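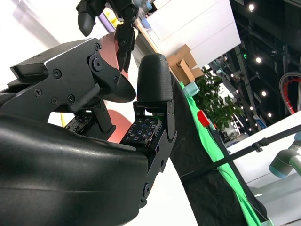
Section 4: Setting out and sorting the small items

Work through this section once the Cestden shelf unit is fixed to the wall and the Langat trays are in place. Clear everything off the surface first, then bring items back a few at a time. Sort by colour before you sort by size. A salmon-pink round piece and a lavender-purple curved one are easy to tell apart even when they sit partly behind something else, while a small light-blue bottle is easily missed and should be given its spot early.

1. Wipe the surface with a damp cloth and let it dry.

2. Put the round items down first, with a hand's width between them. Do not stack them at this stage.

3. Place curved items beside the round ones, open side facing you.

4. Stand bottles at the back with the caps done up. A bottle left near the front will be knocked over sooner or later.

5. Move each group to its tray. Pinks and reds go in the left tray, blues and purples in the right.

6. Slide the trays in until they click. Part no. 1737 (tray stop) must be fitted or the tray will come right out.

Note: The older Jatard trays are 11 mm shallower. They fit the same runners, but tall bottles should lie on their side in them.

Note: If two people share the unit, agree on the colours before labelling. The labels leave a mark on the tray front when peeled off.

Caution: Do not put glass bottles on the top shelf. Keep liquids away from power boards and leads.

Caution: Keep fingers clear of the runners when closing a full tray — the last few centimetres close quickly.

Next: Section 5, Labelling and rearranging.

We use cookies to remember your settings. Accept / Manage preferences

Related guides
Fixing the Cestden unit to plasterboard
Zusell drawer liners: cutting to size
Cleaning coloured plastic without scratching it

Comments (3)

gumleaf66: Step 6 got me. Tray stop was still in the bag.

pantryshelf: Do the liners go in before or after the labels?

T.R.: Before. Labels go on the outside anyway.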